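Review: Tekby simulator, classroom package
Posted 28 March 2019 in Software and kits

I lead the after-school robot club in Undthorpe. We have 28 students between thirteen and seventeen years old, one real arm, and one room with old computers. From September until now we have used the Tekby simulator with the classroom license, and I promised the club that I would write down our experience for other groups. I am not a programmer by profession. My opinion is the opinion of a teacher who has to make the thing run after lunch with a room of students waiting.

What we needed it for

The club takes part in the Zullaveck challenge. In this challenge each team must program an arm with a gripper to do household tasks in a kitchen: open things, close things, take an object and put it in another place. The first round is done completely in simulation. Only the teams that pass the first round send their program to the organizers to be tried on a real arm.

Last year we used the free Pasaribu package. It is a good package for wheels and sensors, but the grippers in it pass through objects when you push a little hard, and my students learned to use this as a trick. They were very proud of the trick. In the competition it was worth nothing. So this year we looked for a program where contact between gripper and object is treated more seriously.

Installation

The installation took me two evenings. The manual is written for people who already know what they are doing. It says to set the path and then continues to the next step, without telling you which path. The answer was in the help pages under another title. After I understood this, the other machines went quickly, and I could copy my settings from one to the next.

We have nine computers which are strong enough to run it. The others open the program but they show the room in jumps, and you can't steer an arm in jumps. The box says that any computer from the last five years is fine. In my experience it isn't so. If your school has only simple laptops, please try the trial version first, on the weakest machine in the room.

The license costs 647 for one school year, for up to ten machines. For us it was a large part of the yearly budget. I will come back to this point.

Working with it

You get a set of rooms, a set of objects, and one arm with a gripper with two cameras you can switch between, one that looks at the whole room and one that is fixed near the gripper. The students can steer the arm by hand with a game controller, or write a program in blocks, or write it in Python. All three ways can be mixed. A student can steer by hand, save the movement, open it as code and change one number. I think this is the best idea in the whole product. My younger ones started by playing, and after some weeks they were reading the code of their own movements and asking me why there is a minus in the third line.

The contact with objects is good. When the gripper meets a surface, it stops, and if you continue to push, the arm shows the load in a small side window. The students can't cheat through a door any more. At first they were angry about it. One team spent two full meetings in front of the same panel with the arm always coming in too straight and too fast, and they blamed the program, then the controller, then each other. After that they turned the wrist a little and slowed down near the end. I did not say anything, but it was difficult for me.

The gripper camera deserves its own paragraph. Most beginners want to work only with the room camera, where everything looks easy. From the room camera you see an arm near a surface and you believe there is still a hand of distance. Then you change to the gripper camera and there is nothing in the picture but the surface and the end of your own tool. I made a rule that every team must do the last part of the approach with the gripper camera only. There was much complaining, and the number of hard contacts in our log went down very clearly.

The picture quality is better than I expected at this price. Shiny surfaces have soft, whitish reflections, and they can confuse a student who wants to find an edge by color. One of our older teams wrote a small color finder for the green surfaces, and it worked well in the middle of the surface and badly in the pale places. They were disappointed. I was rather happy, for the lamp in our club room does the same thing with the real arm, and it is cheaper to learn this in front of a screen.
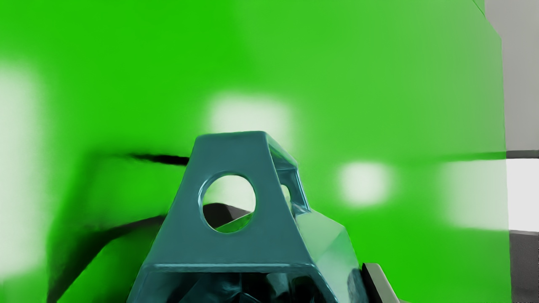 A parent from another club, after reading my first notes on our school page, answered that simulation is a way to keep children away from real robots. Her daughter had spent a whole season in front of a monitor, she wrote, and when the real arm came the girl did not know which screw holds the gripper. She would spend the money on a second arm, even a simple one, and let the children break it.

I have thought about this answer for a long time, and I don't want to push it away. It is true that my students know the simulated gripper much better than the one on our table. When the belt of the real arm became loose in winter, only two of them could say what was wrong, and they were the two who had built it. A simulator has no loose belts. There is a setting called "wear" in the menu, but it only makes the movement a little slower, and I did not find it useful.

On the other side, with one arm and a full room, each student would have the real machine for a few minutes per meeting. The rest of the time they would wait. We tried it in that way two years ago, and what they learned was mostly how to wait. Our solution at the moment is that each team has one meeting per month at the real arm, with tools, and the door of the cabinet with the spare parts stays open. I also ask them to draw the gripper by hand in their notebook, with the names of the parts. Some of them draw very nicely.

Recording and replay

The program can record every attempt and replay it later from both cameras. By now our club has saved some 600 attempts. I had not planned so many, but the recording is on from the beginning and I did not know how to switch it off. It became useful. When a team says "it worked yesterday," we open yesterday. They can stop the replay at any moment and see the angles of all joints.

Two things are missing. You can't put a name on a recording before it starts, only after, so in a busy meeting we get a long list of files with the same title. And you can't play two recordings side by side. My students do it with two computers and someone who says "now." For a program that is sold to schools, I would expect this to be included.

Please also think about the disk space. One of our machines stopped in the middle of a practice round because it was full, and the last attempt was lost.

Working in teams

In the license it is written that several students can be in the same room in the simulator, each at his or her own computer. We tried this three times. It works if only one person moves the arm and the others watch. When two people take the controller, the arm jumps between two positions and the program closes. The support team answered me politely after six days and said that this will be repaired in a later version. I believe them, but I can only review what I have.

We share one computer per team now, with changing roles: one steers, one reads the side window aloud, one writes the notes. For the youngest students this is even better than the shared room would be, and they talk more with each other.

The lessons that come with it

There is a booklet of lessons in the package. The first four are well done, with clear goals and not too much text. Later the lessons become very short, and in the lesson about the wrist joint the drawing belongs to an older version of the arm with a different order of the joints. I lost one meeting with this. If you buy the package, do the lesson about the wrist yourself on the evening before and correct the numbers.

The block language is translated into several languages, but the error messages are only in English. For my group it was a small problem in the beginning. We made a list on the wall with the most frequent messages and what they mean. The list is now longer than the wall is wide, and it goes around the corner to the window.

What I like

The contact is serious. The change from hand steering to code is very natural for beginners. The gripper camera teaches patience better than I can. Replay is useful from the first day.

What I don't like

The price is high for a club without a sponsor. The demands on the computers are higher than what is written on the box. The shared room doesn't work for us. The manual leaves out steps.

Who should buy it

If your group has an arm already and too many students for it, I can recommend Tekby, with the condition that you keep regular time at the real machine. If you have no arm at all, I would first buy a small real one and use the Pasaribu package for the programming, also with its weak contact. The parent is right in this point.

For the Zullaveck challenge it helped us, though I can't say how much. We sent our first round last week and the results are not published yet. We will renew the license if the repair of the shared room comes before summer. If not, we will ask for the smaller license with five machines, and the teams will have to sit closer together.

My rating: four of five for the program, two of five for the manual.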